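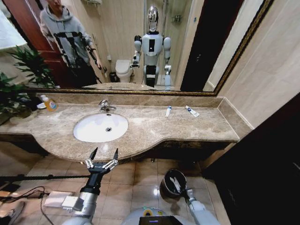 ## Before checkout

Quarter to ten and the sink still wasn't done. She'd wiped the marble twice. Two toothpastes, why two, they only ever used the one. Orange pump bottle: stay. Little white dish: stay. The plant was Floreo's, room 34, it said so on the list.

And the ring? Not by the tap. Not down the drain, please not down the drain.

She'd taken it off last night, she was sure. Put it somehwere safe. Safe, ha.

Train at 10.80, she'd written on her hand. No such time. So what did the 80 mean?

The phone buzzed in the hall. Five missed calls. She let it buzz and got down on teh floor to look.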